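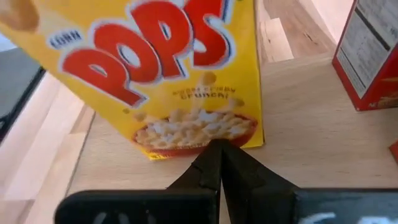
Okay, hi everyone, can you hear me up the back? Good. I'm going to talk for a bit and then we'll do questions, and if I'm still going when the slide with the couch comes up, somebody wave at me.

So, TV interviews with soap actors, and what happens to them afterwards. I did publicity on Nunside for 4 years. If you didn't grow up with it, Nunside was the one set in the harbour town with all the weddings. I must have sat through hundreds of chats on breakfast telly, standing just behind the camera with somebody's handbag.

(Slide: the couch)

Start with Yaneth Betancur. Yaneth played the vet for 3 seasons, and she went on a morning show to plug the finale. She got asked if she'd ever come back. She said, "I'd want a good reason to." That was the whole answer! By lunchtime it was YANETH SLAMS NUNSIDE, and by teatime I had producers ringing me in tears.

Pause here. Let them laugh if they're going to.

What did we do? We put out a statement, and the statement was a terrible idea – I wrote it, so I'm allowed to say so. It ran to 28 lines. The first story had maybe one day in it and I gave it another 2. People who'd never heard the quote were now reading our explanation of the quote.

Next bit, King-fai Tu. Different approach completely. King-fai was leaving to do the film Huanca, and there was gossip he'd been pushed. He rang me from the car and said he'd like to say nothing, please, and go to his mum's in Uritville for the weekend. So that's what he did. I sat on my hands (hard for me, as you can probably tell) and it had gone quiet by the time he got home.

Now I don't want you to go away thinking silence is the rule. When the Drulix magazine people printed that he'd walked off set, which he hadn't, we asked for a correction the same morning and got one, page 2, quite small.

Skip the clip if running late. It's only the theme song anyway.

Things I'd ask a client before the couch now: what's the one question you're dreading, and what would you say to a mate who asked it? Write that down. Then cut it in half.

Questions – take the student ones first, they've got a bus.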